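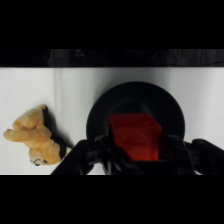 Subject: Re: [siteplan-l] Corkevent: shared access drive and the revised traffic study

Replies inline. I left out the part of your message on signs, which goes under a separate permit.

> Posted to the list on February 14, 2019
>
> We are preparing the second submission for the Corkevent retail site in Idby Township. The first review letter came back with comments on three items: the access drive, the parking count and the order of the permits. The client wants to file before the next cutoff. Bíró is doing the traffic work and we are doing the site plan.
>
> 1. The township engineer wants the east drive moved to line up with the entrance to the Nevinent tract across the road. The plan has it offset to the west. Moving it puts the throat through the corner of the detention basin. Is there any case for keeping the offset?

Not a strong one. An offset in that direction sets up overlapping left turns: cars waiting to turn into your site and cars waiting to turn into Nevinent want the same piece of center lane. If the Nevinent entrance were right-in, right-out, the conflict would go away and you could argue for the offset. As approved it is full movement, and I would not expect that owner to give it up.

I would line up the drives and reshape the basin. Check three things before you draw it:

- The outlet structure. If it can stay where it is, the discharge point doesn't change and the downstream analysis probably stands.
- The berm. Moving the toe toward the property line may put it inside the landscape buffer. Idby counts a graded slope as buffer only if it can be planted, and a mowed maintenance bench doesn't qualify.
- Throat length. Measure from the edge of the future right-of-way, not from the existing curb. The future line is deeper on the east side of the frontage, and the first plan was measured from the curb.

If the basin loses volume at the corner, the cheapest place to get it back is usually the north end, where your contours show a flat shelf that isn't doing anything. Get test pits there first. The soils sheet shows one boring on that side and it stops short of the proposed bottom elevation.

> 2. The study gives 1,561 new daily trips and 159 in the evening peak hour. The reviewer says the pass-by reduction was taken twice. Bíró says it was taken once. The tables look fine to me, but I can't follow how they get from the trip table to the turning volumes.

I read the appendix you posted. I think both sides are partly right. The 159 in the trip table is after the pass-by reduction. The assignment figure then starts from the same number and shows pass-by traffic as negative through movements on the state road. That is the normal way to show it at a driveway, because a pass-by car leaves the through stream and becomes a turn. But it has to be paired with the full count at the driveways, and the driveway figure uses the reduced count. So the reduction is taken once in the table, and its effect shows up again at the drives, where it should not.

Ask Bíró for a figure set in this order: existing volumes, background growth, Nevinent traffic as approved, new site trips, pass-by trips, and the total. New and pass-by trips should be on separate sheets. The driveway totals should then match the unreduced trip table, movement by movement. Put that check in the cover letter so that the reviewer doesn't have to rebuild it.

Also check the count date. The counts in the appendix are from October. That is generally acceptable, but the seasonal factor in the text isn't the one used in the worksheet. It is a small difference and will cost you a whole review cycle if it is left in.

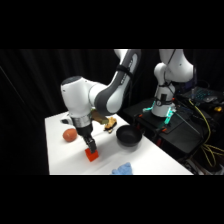

*Gripper lowered to a small red-orange cube on a white table.*

> 3. Parking. The ordinance gives us 514 spaces by floor area. The tenant wants fewer and we would like to hold part of it in reserve. Has anyone gotten a reserve approved in Idby?

Yes, on an earlier retail plan in the same zoning district. The conditions were as follows, from memory, so check the file:

- The full 514 (in your case) has to be drawn and graded on the plan, with the reserve area labeled.
- Stormwater is designed for the full build-out, including the reserve as pavement. You get no credit in the basin for grass that may be paved later.
- No required trees, light poles or loading areas in the reserve.
- A note on the record plan and a recorded agreement lets the township call for the spaces to be built.

The third one catches people. If the landscape plan counts interior trees in the reserve toward the minimum, they will have to be shown somewhere else. Do the tree count without the reserve area and see if it still passes.

Do not ask for a reduction and a reserve in the same application. A reduction is a variance and goes to the zoning board. A reserve is handled as part of the plan. Filing both gives the reviewer a reason to hold the plan until the board acts.

> 4. Which goes first, the highway permit or the township submission? The review letter says the plan will not be scheduled without "evidence of filing" on the highway side.

File the highway application first, with the aligned drive, and attach the receipt to the township submission. Evidence of filing has meant a receipt in my experience, and a completeness letter has not been needed. Final approval will be conditioned on the permit itself.

One thing that affects the order: if the left turn lane taper runs over 1,000 feet from the first widening to the last, the roadside ditch work will probably extend past your frontage. You will then need a drainage easement or a temporary construction easement from the neighbor on the west. Start on that now. The highway reviewer will ask for signed consent before the drainage sheets are looked at, and your survey ends at the property corner.

> Sheet list and the first review letter are in the list archive under the same subject.

The letter in the archive is missing page 4. The comments jump from 17 to 23. Please post the missing page if you have it. Comment 22 is cited later as the basis for the lighting remark, and I can't tell if it refers to the drive or the lot.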